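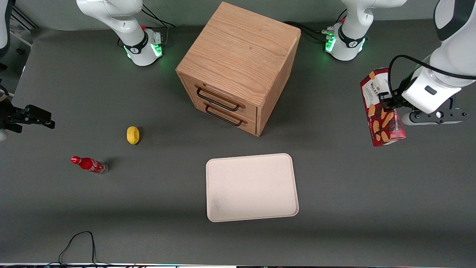 Right, thread time. I've been trying to work out where snacks should live in a small flat and I have become insufferable about it, so I'm putting it all in one place and then my friends can stop receiving voice notes. The question is whether a little drawer cabinet and a tray can do the job of a kitchen cupboard. Mine is the square one with two drawers, light oak grain, thin black bar handles, and I'm keeping the white tray with it for anything that's on its way to being eaten. The Walkers shortbread box is the thing I measure everything against, because it's tall and it's a carton and it goes soft at the corners if you shove it anywhere. Coke bottle next. Lemon last.

Background for new people: we moved to Skirness in February and the kitchen has one wall cupboard. One! It holds plates, mugs, the big pan and a blender I can't part with. Food goes wherever food can go.

For a while that was a carrier bag on the back of the door. I'm not proud of the carrier bag. Crisps at the bottom, always. You'd put your hand in for a biscuit and come out with a stock cube.

So, the cabinet. I bought it from Lokent, who do small furniture for desks mostly, and I'm fairly sure it's meant for paper and pens. I don't own enough paper to fill a drawer. I own enough teabags.

Top drawer is hot drinks and the bits that go with them: teabags, the sachets of hot chocolate, a bag of sugar folded over with a peg on it. Bottom drawer is packets. Anything flat or floppy, so nuts, raisins, crackers once they're out of the box, those seaweed things my sister sends.

I tried it the other way round first, packets on top, and I hated it. I make tea 9 times for every one time I want a cracker and I was bending down half asleep at six in the morning. Swapped them after a week and it's been lovely since.

Someone on here asked if the bar handles are annoying. A bit! They catch the cord of my dressing gown. But you can hang a tea towel on the lower one, folded in thirds lengthways, and it stays put unless you yank it, so I've forgiven them.

OK the tray. I resisted trays for years, I thought they were a thing people had in magazines with a candle and a pinecone on them. Then I read a post by Salma Tawfik (she writes about tiny kitchens and I've gone through her whole archive like a box set) and she says a tray is a boundary. Whatever's on the tray is out on purpose. Whatever's off the tray needs putting back.

It has completely changed how the worktop looks and I'm cross about how simple it is. Two opened things and a bit of fruit, on a tray: tidy. Same things, no tray: a mess somebody left.

A few tray notes from someone who has now owned several. Get one with a rim, even a low one, or the first lemon you put on it is off across the floor. Rounded corners are easier to wipe than square ones, crumbs don't pack themselves in. White shows every speck of dust and you'll be wiping it more than you want to. I still prefer white.

Size matters more than I expected. My first was a Fletel one and it was enormous, and I filled it, obviously, because that's what you do with a big tray. Bread, bananas, post, keys, a screwdriver. The smaller one stops me. It won't fit a screwdriver and a banana so I have to choose, and the screwdriver goes back in the hall.

Now, shortbread. A tall carton is a pain in a shallow drawer. You can lay it down, but once it's open the biscuits slide towards the flap and you get sand everywhere. My answer is that the box stands up on the tray until it's finished, and any spare box lives on top of the wardrobe where I forget about it and then have a wonderful afternoon in the autumn when I find it.

(Yes, you could decant it into a tin. I had a tin. The tin has sewing things in it now, like every tin in the country.)

Bottles! Bottles I got wrong for ages. I was laying them down to save height and they roll. On a hard smooth surface they'll find the one slope in your entire home and go. If a bottle has to lie down, put it in the fridge door rack or wedge it against the side of something heavy. Otherwise stand it up at the back and accept it.

Fruit I'm still arguing with myself about. Lemons keep longer in the fridge, I know, I know, you've all told me. But if I can't see the lemon I buy another lemon. At one point we had 8 of them in a household of two people who do not bake. One lemon out where I can see it, the rest in the fridge, that's the rule at the moment.

What I'd change: I'd like a third drawer. Alaoui do a taller version of this sort of thing and I keep opening the page at night and closing it again. It would block the socket, so I'd gain a drawer and lose the kettle. Not a swap I can make.

Oh and line the drawers. Baking paper cut to fit, change it when it's grim. Sugar gets into the corners of everything and wood doesn't thank you for a wet cloth every day.

Some replies while I'm here. No, it doesn't smell of tea. Well, the top drawer does, but it's nice. Yes, it does slide when you pull the drawer hard, I've put felt pads under mine and that made it worse on the worktop, so go for the rubbery ones. And no, I haven't got a label maker, stop trying to give me a label maker.

Also to the person who asked what happened to the carrier bag: it's under the sink. It's got other carrier bags in it.

Next up is the spice situation, which is currently a shoebox. If you've got a way of storing little jars that doesn't involve drilling into a rented wall, tell me, I'll try 10 of them if I have to. Going to put the kettle on.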